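Setting up your Bilta worm tower, section 2: bedding, worms and the first month

Updated 2024-11-10

By now you should have the legs on and the base tray level. If it's still rocking, go back and sort that first, as I put up with a wobbly one for a whole winter and the tap dripped down the same leg until it went green. I've been using my Bilta at the bottom of the garden for years and I've set up a fair few for neighbours, so what follows is the maker's method with my own bad habits mixed in.

What you need to hand

A bucket of rainwater, a stack of plain brown cardboard, a couple of handfuls of finished compost or leaf mould, the coir block from the box and your worms. Don't open the worms yet!

Making the bedding

1. Put the coir block in a bucket and pour 2 litres of rainwater over it. It swells up a lot more than you'd think, so use a proper bucket and leave it for half an hour.

2. Tear the cardboard into strips as wide as your finger. Peel off any parcel tape and shiny labels as you go. I do this in front of the telly and it's oddly pleasant.

3. Mix the cardboard into the coir with your hands, then add the compost or leaf mould.

4. Squeeze a fistful. You want a drop or two of water and no more. If it runs down your wrist, add more dry card and mix again.

5. Line the lowest working tray with one flat sheet of damp cardboard and tip the bedding on top. It should come to about two thirds of the way up. Fluff it, don't press it.

Note: tap water is fine if your butt is empty. I let mine stand overnight in an open watering can first.

Adding the worms

6. Leave the filled tray alone for a day with the lid on. Fresh bedding can warm up a bit, and you'd much prefer it to do that with no one living in it.

7. Tip the worms on to the surface in one heap, packing material and all. A standard Prirnero starter bag goes in whole. Don't bury them, they'll find their own way down.

8. Leave the lid off for an hour in daylight. They hate the light and will dive. After that, put the lid on and walk away.

Caution: for the first few nights you may find some up under the lid. Mine did this and I panicked and started the whole thing again, which only upset them more. Shut the lid and leave them to settle. If there are still lots up there after a week, the bedding is probably too wet.

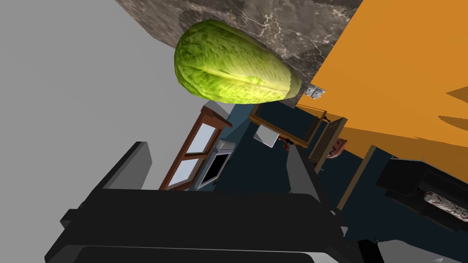

First feeds

9. Wait three days, then lift a corner of the bedding and put in one small handful of kitchen scraps, chopped up. Cover it over again.

10. Next time, use a different corner. I go clockwise so I can remember where I've been (most of the time).

11. Don't add more until the last lot has mostly vanished. In the first month that might mean one handful a week, and it will feel stingy. Carry on being stingy.

Soft peelings, tea leaves, coffee grounds and crushed eggshell all go down well. I keep out onion, citrus, meat, cheese and anything oily. If you get little flies, hold off feeding for a week and lay a thick wad of damp newspaper over the top.

Note: scraps freeze very nicely in an old tub. Thaw them before they go in, and they'll be softer and disappear faster too.

Caution: never put in the bottom of a bag of lawn feed, or clippings from grass that's been treated with anything. It can finish off a whole tray.

The tap and the drip tray

12. Keep the tap open with a jug under it for the first month. Once you've got your eye in you can close it, but check it every week. A flooded base drowns worms.

13. If the tap clogs, poke it through with the Plestisix rod clipped under the base, or a bit of garden wire if you've lost the rod. I've lost the rod.

What comes out is strong stuff, so I thin it ten to one with water and pour it round the roots of things we're not going to eat. The roses get most of it.

Winter

If you're setting up in cold weather, move the tower into a shed or against a house wall out of the wind. Worms slow right down below ten degrees and eat next to nothing. Mine spends the worst of February wrapped in old carpet, tied on with string, with the air holes left clear. Feed very little until it warms up.

When the first tray is full to just over the brim, turn to section 3 for adding the second one.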